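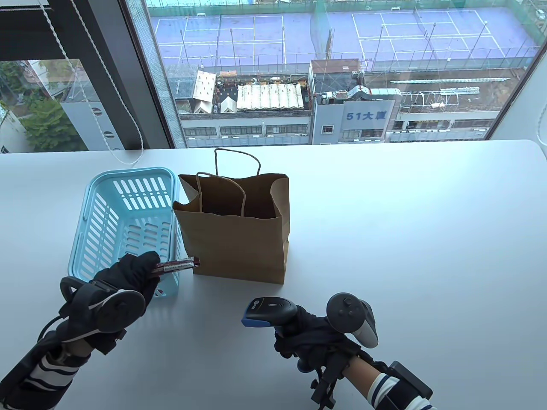

Player Notices, No. 30

Druvwood
@druvwood
This thread sets out our plans for the closure of the online service for Kellitora and for the offline edition that will replace it. Players are asked to read it to the end before contacting the support desk.

Druvwood
@druvwood
The online service will close at the end of May. Until then the game will run as normal. Daily visits, the night market and the guild gardens remain open, and the spring event will go ahead in full.

Druvwood
@druvwood
Sales of lanterns, the paid currency in Kellitora, have now stopped in every region. Lanterns already held in an account can still be spent up to the moment of closure.

Druvwood
@druvwood
The offline edition will be offered free of charge to every player with a registered account. It will contain all 668 story chapters and side tales published during the life of the game, including those first shown only in seasonal events.

Druvwood
@druvwood
Seasonal chapters will no longer depend on the calendar. A player who missed the Frost Ferry story may open it from the library in the player's house, in any order and at any time of year.

Druvwood
@druvwood
Each player's village will be carried over as it stands on the day the save is exported. This covers buildings, paths, planted beds, animals and their names, the contents of the barn, and all outfits.

Druvwood
@druvwood
Guild gardens cannot be carried over in working form. They were kept on our servers and shared between as many as 200 members, and the offline edition has no means of joining one player's game to another's. A still view of the garden will be added to each member's album.

Druvwood
@druvwood
We recognise that this is the part of the plan that will disappoint the most people. Several other methods were tried, among them a copy of the garden for each member. In testing, the copies would not load on older telephones and often damaged the village save.

Druvwood
@druvwood
To export a village: open Settings, choose Account, then choose Keep My Village. The game will show a code in four parts. Write it down or save it somewhere outside the game. The same code is entered when the offline edition is first opened.

Druvwood
@druvwood
A village may be exported more than once. Each new code replaces the last, and the earlier code will stop working. Players who export early and then go on playing should export again before closure.

Druvwood
@druvwood
Guest accounts must be registered before they can be exported. An email address is enough. No telephone number is required, and we will not ask for one. Any message that does so is not from us.

Druvwood
@druvwood
On refunds: lanterns bought since the start of the present season and not yet spent will be refunded through the shop in which they were bought. Lanterns given as gifts or won in events have no cash value and will not be refunded.

Druvwood
@druvwood
Requests for refunds should be made through the form inside the game. The form will stay open after closure on our website, for players who have already removed the game from their devices.
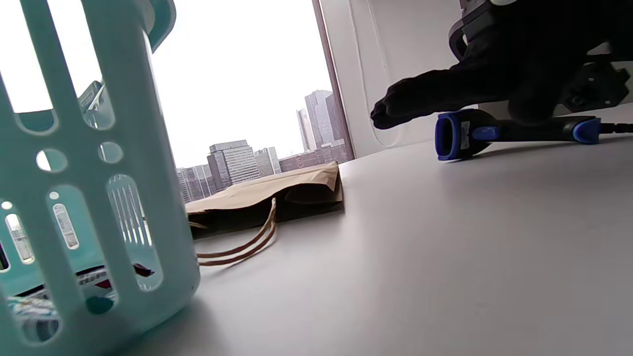 Tharun Chettiar
Will the letters between neighbours be kept? My sister and I wrote to each other in the game nearly every day while she was working abroad, and I would give up the whole barn before I gave up those. The post above lists buildings and animals but says nothing of letters.

Druvwood
@druvwood
In answer to the question above: letters received will be kept and may be read in the post office in the offline edition. Letters sent are stored in the other player's account and will appear only in that player's copy. We suggest that regular correspondents each export their own village.

Druvwood
@druvwood
Letters from players who have since deleted their accounts will be shown with the sender's name removed. This follows the terms under which those accounts were deleted, and we are unable to make exceptions.

Druvwood
@druvwood
The offline edition has been prepared with Trevero, the studio that built the first version of the night market. Trevero will also be responsible for repairs to the offline edition after release. Faults should be reported to us in the usual way and will be passed on.

Druvwood
@druvwood
The market itself will remain, with stalls run by characters from the story in place of other players. Prices have been set from the middle of the range seen over the past year. Blue pumpkins will be cheaper than many sellers are used to.

Druvwood
@druvwood
We have also been asked about music. The Dimitriou recordings will be included, with the harbour theme in both its short and long forms. One song used in the summer festival was licensed for online use only and has been replaced by a new piece for the same instruments.

Druvwood
@druvwood
The offline edition needs more than 472 MB of free space on the device, plus room for the album. The story chapters can be downloaded separately, and players who are short of space may leave them out and add them later.

Druvwood
@druvwood
The following will not be included: ranking tables, guild chat, friend codes, and the visiting balloon. Trophies won in ranked events will stay on the shelf in the player's house.

Druvwood
@druvwood
The forum will stay open for reading and posting until closure, and for reading only after that. Members who run their own fan pages may continue to use pictures and music from the game on the terms already published there.

Druvwood
@druvwood
The support desk will answer questions on exports first and all other matters in the order received. Replies are slower on a Monday. Please send one message only, as a second message moves the request to the back of the queue.

Druvwood
@druvwood
The next notice will give the release time of the offline edition for each region and the list of supported devices.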